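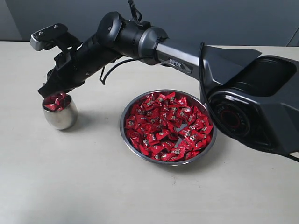

Pale cream tabletop, black arm.

Leave the Candy Bowl Where It Is

By Sunee Wannasri
2023-08-20
4 min read

My dentist in Grivley has removed the candy from the front desk. I know how this sounds. A dentist who gives out candy is a strange thing, and when I first came to the Dultadent office, 19 years ago, I thought it was a mistake or a trick to bring more patients. But the bowl stayed there for all those years, and I became used to taking one piece when I paid and putting it in my coat for the walk home.

Now there is a small sign with a square code on it. If I scan the code, I can give my opinion about the visit. I would like to give my opinion about the bowl, but the form has no place for this.

I want to argue that a bowl of candy in a public place is worth keeping, also when it costs money and when most people walk past it. I have heard the arguments against it. Sugar is bad for children. Hands are not clean. Some people take too much. All of this is true, and I still think we lose something when the bowl goes away.

In the country where I grew up, you could not enter a house without being offered something. It was often only water. My grandmother would give water to the man who came to read the electric meter, and he would drink it even if he had taken water in the house before ours. It would have been rude to refuse. When I moved here, I was surprised that I could sit for one hour in a person's living room and receive nothing, and that the person was still kind and was happy that I came. I had to learn that the kindness was in other places, for example in how people hold a door or shovel snow from your side of the driveway.

The candy bowl was the one custom I understood immediately. It was in the bank on Tuler Street, at the barber, at the place where I took my citizenship papers to be copied. It spoke my language before I could speak this one well.
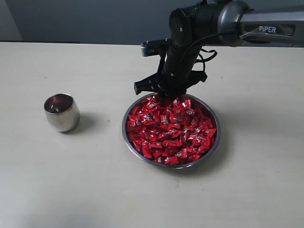
Candies in red wrappers, with a small steel cup to the left of the bowl.

My friend Nantana Srisuk does not agree with me. She has managed the Boonchu fabric store for a long time, and last November she counted what she spends on candy in a year. It was almost 340 dollars. She told me that for this money she could fix the bell on the door. She also told me that the bowl is not real generosity, it is advertising, and that I am sentimental about a business expense.

I thought about this for many days. I think she is right that a store wants something from me. But my grandmother also wanted something. She wanted the meter man to think well of our family, and maybe to be patient if we paid late. A gift can have a second purpose and still be a gift. If we accept only gifts that are completely pure, we will receive very few, and we will give even fewer.

There is also the matter of trust. A bowl without a person guarding it says that you can decide for yourself how much is enough. Not many things in a store say this to me now. The razors are behind glass, the restroom needs a number from the receipt, and at the coffee shop I must ask for a napkin. I understand the reasons for each of these. Together they make me feel like a guest who is being watched.

I do not ask for a law. I ask only that people who own a counter do not decide too fast. If sugar is the problem, put mints without sugar, or small oranges in winter. If the hands are the problem, buy the kind with a wrapper. If a boy takes two, let him take two. He may have a sister at home.

Nantana has not decided yet. When I went there last week for thread, the bowl was still next to the register, and the bell was still broken. I took one, a lemon one, and I bought more thread than I needed.

Related
The Lost Art of Visiting Without Calling First
Why I Still Write Checks
What My Neighbors Taught Me About Snow
In Defense of the Slow Cashier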